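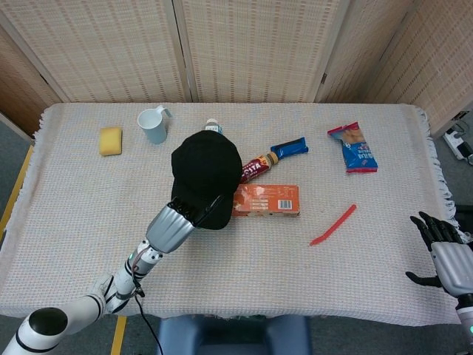 Washing a structured cap without wrecking the brim

Search this board Advanced search Go

tallowline
Black cap, six panel, stiff brim. Sweat line is showing through the front. Brudent tag inside says "spot clean only." Has anyone put one of these in a machine? Mine is a Girard front loader, lowest setting is 38 minutes.

fennick_4
Check the brim first. Old ones have cardboard inside and go to mush. Flick it with a fingernail: a hollow, papery sound means cardboard. Plastic gives a dull click. If it's plastic you can soak it.

ostrava829
Machine is fine. I've done mine on cold, gentle, low spin, in a mesh bag. Four washes, no change in shape.

fennick_4
Four washes isn't many. The buckram behind the front panels is stiffened with sizing, and agitation breaks that down. You get a crease over the left eye that never comes out.

ostrava829
Mine has no crease.

mudroom
Hand wash. Basin of cool water, a teaspoon of plain detergent, 35 minutes. Work the sweatband with a soft toothbrush. Rinse until the water runs clear, then press with a towel. Don't wring it. Dry it over a bowl, out of the sun, or black turns brown at the seams.

tallowline
Fingernail test says plastic. Would Rona powder be OK? It's what I have.

mudroom
Does it list bleach or brightener? If so, no. Use dish soap.

pell_mell
Disagree on dish soap. It takes forever to rinse out of the sweatband and you'll feel it on your forehead the first hot day. Zekia wool wash, half a capful.

tallowline
Soaked it last night with dish soap, rinsed five times. Sweat line is gone, front panels held. Faint ring left on the underside of the brim. Trying white vinegar on that next.

We use cookies to keep you signed in and remember your settings. Accept Manage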